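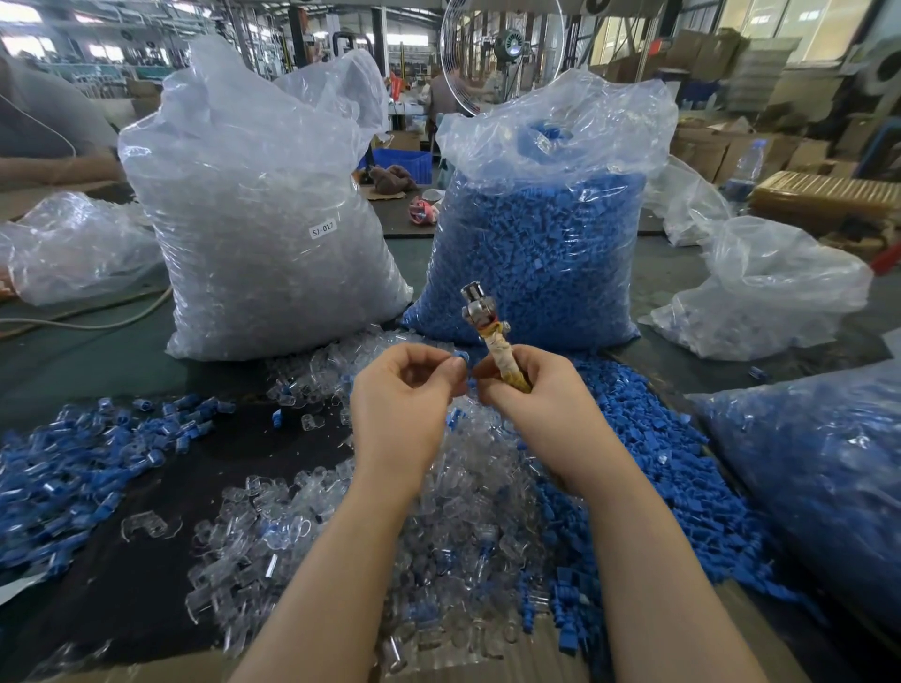

Chenxi Luo thinks we should stop emptying both sacks onto the table at the start of a run. Her point is that once the clear clips and the blue pieces are in the same heap, the first half hour goes into sorting what arrived sorted. She would tip out enough for one tray and leave the rest standing in the bag.

I said I'd write it down and try it. Notes from the March batch, clip bench, morning.

Parts: clear clips, the rounded ones with the hooked end, sack SJ-017. Blue pieces, tall bag next to it, no label on the bag itself. Asked Geert Leemans whether blue came in under the same number and he says no, it should have had its own slip from Prinside. Looked in the crate, not there. I wrote BLUE, MARCH on tape and stuck it to the bag so we have something until the slip turns up.

Setup: clear in the middle, blue to both sides. Left side gets mixed very fast. Whoever reaches across for a clip drags some over into the blue, and the fragments go with it. Right side stays cleaner. Next run I want all the blue on the right and the left kept free for finished work.

Hand tool: the one with the taped handle. The tape is fraying and leaves threads on the parts. I picked threads off 2 finished pieces. The grip itself is good, better than the new one from Fitside, which is too fat for Ama and slides in my hand. Rewrap before the next batch. Cloth tape again, please, the shiny kind gets slick by noon.

Way of working that went best: blue piece in the left hand, pinched by the flat side, tool in the right with the head up, bring the piece to the tool. Shoaib Warraich does it the other way round, with the piece down on the table. He is quicker for the first tray and slower after that. We didn't time it properly so take this for what it is.

Count at the morning break: 202 good, 30 set aside. Of the 30, most have the hook bent outward. A few have a white stress line across the bend but still hold. I kept those apart in a cup marked LINE. Akua Acheampong wants to see them before anybody throws them in with the scrap. She had the same thing on the Drurndale order and there it was the clips being too cold when they were worked. Our sacks had been by the loading door overnight, so that could be it. Moved the spare sack to the inside wall.

After the break: 49 set aside, on a longer stretch, so I don't read much into it. Did not write down the good count. My mistake.

Fans: with the big one on high the empty bags blow around and one ended up over the blue heap. Low is fine if the bags are folded and weighted. The wall fan makes no difference at the table.

Cardboard under the parts is worth keeping. The clips don't skate off the way they do on bare bench, and at the end you can lift one edge and pour. Needs a bigger sheet, this one stops short at the front and we had clips on the floor.

To do:
Ask Prinside for the blue slip.
Rewrap tool handle.
Larger cardboard, front edge folded up.
Try Chenxi's way with one tray from each sack and write down BOTH counts.
Cup marked LINE goes to Akua.
Gavrilă trays are still in the wash, use the gray ones until then.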